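Leave the Tray Out

I have been thinking about trays lately, and about the small stuff that lives on them, and I'd like to make a case for something that may sound a little foolish coming from a grown person with a mortgage. I think every household, and most workplaces, ought to keep one plain tray on one plain table, with a few small things on it that serve no purpose except to be picked up, moved, squeezed and put down again. And I think it ought to stay out. It shouldn't go into a cupboard when company comes.

I grew up in Nevorthorpe, in a house where surfaces were kept clear. My mother believed in a clear table the way other people believe in church. If you set down a button or a bottle cap or a lump of modeling clay, it was gone by supper, into a drawer in the hall that we called the Hutard, for reasons that were lost before I came along (I believe it was the name on the side of an old shipping crate). Things went into the Hutard and they did not come out. I don't hold it against her. She had a lot of people moving through a very small kitchen, and a clear table was the one part of the day she could count on.

Still, I noticed even then that the houses I liked to visit were the ones with something on the table to fiddle with. There was a neighbor's place, up Aubert Street, where a shallow dish of smooth stones sat right next to the salt. You'd sit down to wait for your friend to find her shoes and your hand would go to the dish without asking you first. I must have sorted those stones a hundred times, by size, by color, by which ones felt coldest, and I couldn't tell you one thing the grown-ups talked about while I did it. But I remember being perfectly content.

People will tell you this is what phones are for now, and I understand that. I reach for mine as quickly as anyone. But a phone hands you something new each time, and most of us have had plenty of new things by four in the afternoon. A lump of something soft hands you the same thing it did yesterday. You press it and it gives a little, or it doesn't, and you set it next to its neighbor and nudge it until the gap between them looks right to you. Then you go back to the letter you were writing or the argument you were having, and very often you're a little kinder in it.

I have opinions about the tray itself, too, and I'll try to keep them short, though I've been told I don't know how. It should be dark. A dark tray on a light table makes a kind of room for whatever is on it, and your eye goes there and rests. It should have an edge, even a very low one, so that things feel kept. And it should be bigger than you think you need -- mine at home cost 10 dollars at the Lilholm rummage sale, and it is large enough to serve a roast on, and the empty part of it is the part I'd least like to give up. Crowd a tray and it turns into a junk drawer with no front on it.

As for what goes on it, I say pick one color and make it a loud one. I used to favor wood and stone, the sort of tasteful thing you see in magazines, and I've come around completely. Bright blue is the one for me. A bright blue lump against dark gray is cheerful in a way that doesn't ask anything of you. It doesn't look like decor and it doesn't look like work, and a guest knows at once that it's all right to touch.

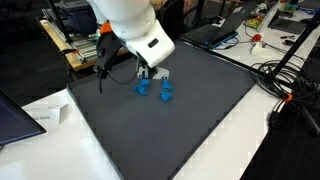
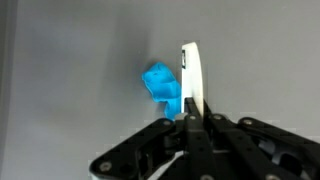 I'm also firmly against matched sets. If every piece is the same shape, then there's a right way for them to go, and sooner or later somebody in the family will appoint himself the keeper of the right way. Lumpy and uneven is better. An odd shape has to be turned over a couple of times before you find the side it wants to sit on, and all the pleasure is in the turning over. I've watched a man of 73, who came by to talk about a fence, spend our whole conversation standing one little piece on its narrow end. It kept falling over. He kept standing it back up. We settled the fence very pleasantly, and he asked on his way out where a person could get something like that.

Now, there's an objection, and it's a fair one, which is dust. Anything left out gets dusty, and soft things are worse than hard ones. I give mine a wash in the sink every 2 weeks or so, when I remember, and in August, with the windows open, a bit more often. It takes less time than boiling an egg. If that is too much upkeep for you, then go with stones, and I'll say no more about it.

The other objection is my mother's, that a table is for using. Well, I do use it. I slide the tray down to the far end when we eat, and afterward somebody slides it back, and lately I've noticed that it's almost never me who does it.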